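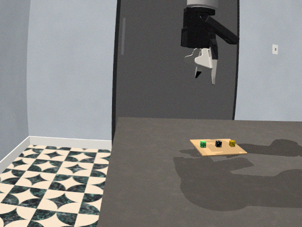

9/18/22

朝から雨。洗濯はあきらめて、昨日の夜に仕掛けておいた評価の続きを見ることにした。休みの日くらい計算機から離れようと思ってたのに、コーヒーを淹れてる間にもうログインしてた。だめだなあ。

で、回ってた! 2000エピソード、途中で落ちずに最後まで! Gellumに上げてからずっとメモリが少しずつ太っていく病気があって、先週は夜中に二回も死んでたから、まずそれだけで嬉しい。エピソードごとにレンダラを作り直していたのを使い回すようにしただけなんだけど、なんで8月のうちにやらなかったんだろう。

結果のほうは、失敗が504。つまり成功率は74.8%で、前の版よりは上がった。上がったけど、論文の表に太字で載せるにはちょっと恥ずかしい数字。サイコロを指定の色で一個つまんで持ち上げるだけの課題だよ? 板の上に緑、黒、黄が横一列に並んでいて、「黄色を取って」と言われたら黄色を取る。人間なら三歳でもできる(たぶん。姪っ子は口に入れると思う)。

ただ、失敗の中身を色ごとに分けてみたら急に面白くなった。緑と黄色はそんなに落としてなくて、黒の指示のときに失敗がどかっと固まってる。最初は、机が濃いグレーだから黒が見えにくいんでしょ、と思った。でもサイコロは明るい木目の板に載ってるんだから、背景とのコントラストはむしろ黒がいちばんあるはず。おかしい。

それで昼ごはんも食べずに失敗エピソードを片っ端から再生した。冷凍のうどんは鍋の横で勝手に解凍されていった。見ていくと、グリッパが降りてきて、だいたい合ってる場所に向かうのに、最後のところで横にふらっとずれるやつが多い。しかもずれる先が、腕の影の濃いところなの。影をサイコロだと思ってる、とまでは言わないけど、暗いものに引っぱられてる感じがすごくする。

腕の影ってけっこう大きいんだよね。机の上にべたっと落ちて、腕が動けば一緒に動く。学習データのほうは光源をほとんど動かしてなかったから、「暗いかたまり=黒を取るときに大事なもの」みたいな変な覚え方をしたのかもしれない。自分の影を追いかける犬みたいでちょっとかわいい。かわいいけど困る。

Sang Ngôにメッセージを送ったら、雨で暇だったらしくすぐ返事が来た。「影を消して同じシードで回せば?」とのこと。それはそう。わたしも思ってた(五分後くらいには思いついてたはず)。ただ、影を消すと全体の見え方が変わるから、それで成績が動いても影のせいか、単に見慣れない絵になったせいかが区別できない。なので、影は残して光の向きだけを変える条件も作ることにした。光源の方位をぐるっと振って、影が板にかかる場合、かからない場合、全部入れて11条件。初期位置もサイコロの並び順もシードで固定。床の模様とか後ろの扉っぽいパネルとか、そういう背景は一切いじらない。

あ、並び順! 書いてて気づいたけど、この評価、黒が真ん中の配置が妙に多い気がする。真ん中だと両隣にサイコロがあるから、開いた指が隣に当たりやすい。つまり色の問題じゃなくて場所の問題かもしれない……。さっきまでの犬の話はなんだったのか。

慌てて集計し直した。並び順のシャッフル、入れたつもりで、設定ファイルの読み込み順のせいで途中から効いてなかった。黒はほぼ9割が真ん中。うわあ。こういうの、論文を出したあとに見つけたら寝込むやつだ。出す前でよかった。ほんとによかった。

黒が端に来たエピソードだけ抜き出すと、成功率は緑や黄色とそこまで変わらないように見える。でも数が少なすぎて、これだけじゃ何も言えない。一方で、さっき見た「影のほうへふらっとずれる」動きは端のときにもあった。だから場所の効果と影の効果が両方混ざってるんじゃないかな、というのがいまのところの予想。予想をここに書いておくのは、あとで結果を見てから「最初からそう思ってました」って顔をしないため。前科があるので。

そんなわけで実験は組み直し。並び順は全通りを同じ数だけ回して、それに光の11条件を掛ける。指示する色も均等に。失敗の判定も、「違う色を取った」「隣に当たった」「何もつかめなかった」を分けて記録するようにした。いままで全部まとめて失敗にしてたの、もったいなかったなあ。Jelineの重みは昨日のまま触らない。触りたくなるけど触らない。ここで学習までやり直したら、何が効いたのか永遠にわからなくなる。

見積もりだと18時間。投げたのが夕方だから、明日のお昼ごろには終わってるはず。Sukprasertの共有キューが空いてればの話だけど、Westodsteadの発表前でみんな殺気立ってるから怪しい。わたしのジョブ、優先度いちばん下だし。

うどんは結局、夜に卵を入れて食べた。のびてたけどおいしかった。Sangから「で、影は?」と追加のメッセージが来てたので、「並び順のバグだった、かも。影もある、かも」と返したら、サイコロの絵文字だけ返ってきた。

寝る前にもう一回だけキューを見る。待ち行列の四番目。歯をみがいてからもう一回見たら、まだ四番目だった。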